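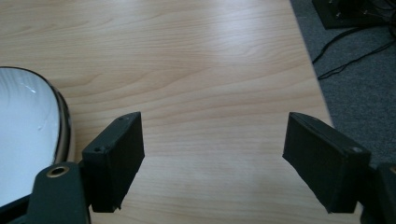 How often does a light wooden table need to be oiled?
Twice in its first year and once a year after that, for a table that gets daily use.

6 min read

Pale wood has become the usual choice for kitchen tables again, and many buyers are learning how to live with it. A light top with a soft grain hides crumbs and small scratches well. It is less forgiving with red wine, turmeric and the black rings left by a steel can.

Brenik, a small furniture maker with a showroom in Cundia, sold 580 solid wood tables last year. Most went out with an oil finish. The shop's care sheet is one page long, and half of it is about water. Wipe spills as they happen, it says, and dry the spot with a second cloth. Dish soap is fine if it is mild and well diluted. Vinegar and scouring pads are not.

For oiling, the shop suggests December, when heating dries the air and small cracks can open at the ends of the boards. Put on a thin coat with a cotton rag, following the grain. Wait 30 minutes and wipe off whatever has not soaked in – a sticky table has been given too much. Lay the used rags flat outdoors to dry, as oily rags in a pile can catch fire.

Window light matters too. Wood changes color over the years, and a bowl or plate left in one place will leave a paler or darker patch. Moving things every week or so helps. Late afternoon, with the sun low across the top, is the best time to look for dull spots that need more oil.

1041 shares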